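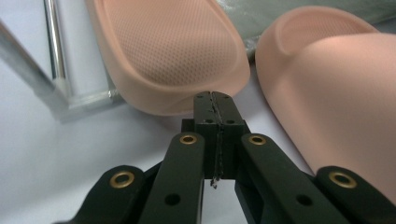
Pink slides on the white sheet, shoe station.

Progress report, shoe tidying work, July
To: Zuleica Marinho, Festex
From: Janaína Honorato

You asked whether the entryway storage money is buying anything. My answer is partly. We have put 352 pairs through sorting so far against the plan Fagundes drew up, and I still don't trust the plan. It assumes every shoe arrives upright with its mate next to it. Plenty land on their sides, and those are the ones that slow the station down.

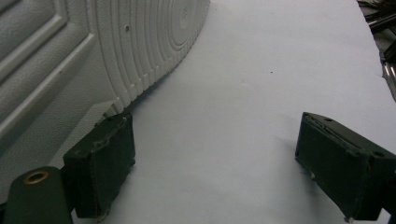
Sneakers

White sneakers remain the weak point. Dalva Miranda wants them racked toe first. I have seen no evidence that this saves room, and the supplier's claim of 50 percent more space per shelf looks like brochure talk to me. I've asked for their measurements twice.

The table covering is still a plain white one. It shows dirt early, which I count in its favor, though the laundry bill is now 199 dollars and was never in the budget.

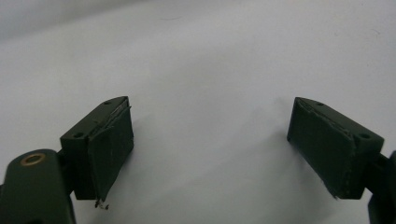 Open stretch of the white work surface.

Rack

We are staying with the two-tier rack for now. Auður Ingvarsson has proposed a taller one from Viltent. I would hold that purchase until someone shows me the lower shelf gets used as much as the upper. Slides go up quickly and prove very little, so please read any average that includes them with care.
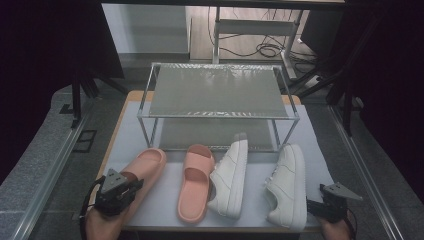 Two slides and two sneakers in front of the rack.

Still open: the Plimex invoice, and a decision on the taller rack.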